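Can a Robot Clean Up After Dinner?

By Nesma Alaoui
March 2019

Short answer: sort of. Long answer, keep reading.

You finish eating. Somebody says clear the table. You grab your glass, stick it in the sink, done. Took you maybe five seconds and you were thinking about something else the whole time. Lucky you, you have a brain and two hands.

A robot has to work for it. First it has to find the glass. Glass is see-through! A camera looks at it and mostly gets the table behind. Wood lines, a bit bent. A few shiny spots. Your eyes figured that trick out when you were a baby, but a computer needs to look at loads and loads of pictures first. 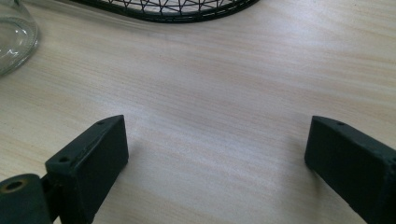 Then comes the grabbing. Squeeze too hard, crack. Too soft and it slips. Lots of robots have just two fingers, no thumb, no skin. Try it yourself: pick up a plastic cup using two rulers. Not so easy, right?

Wire baskets are a pain too. All those gaps. Is it a thing or is it holes? Where do you even grab it? A finger can poke right thru and get stuck.

Sándor Hegedűs teaches robots at a small lab called Kerekes. His team's robot is named Filtimik and its job is clearing tables. Last time they tested it, they gave it 40 tries at moving one cup to a tray. It got 17. "My daughter is seven and she gets all of them," he told me. "If she feels like it."

So why do robots do so well in factories? Because in a factory everything stays put. Same part, same spot, all day long. The robot at the Skustalar bottle plant does one move over and over and its great at it. Your kitchen is differnt every single night. Cups move. The cat walks by. Someone left a sock there.

What can machines do at home right now? Vacuum the floor, yes. Wash dishes, yes, but you load them. Fold a shirt, very slowly. Set the table, in a lab, on a good day.

Will you get a table robot when you grow up? Could be. Sándor thinks so. Until then it's your turn, go get the glasses.

Next time, in April: how elevators know where you are.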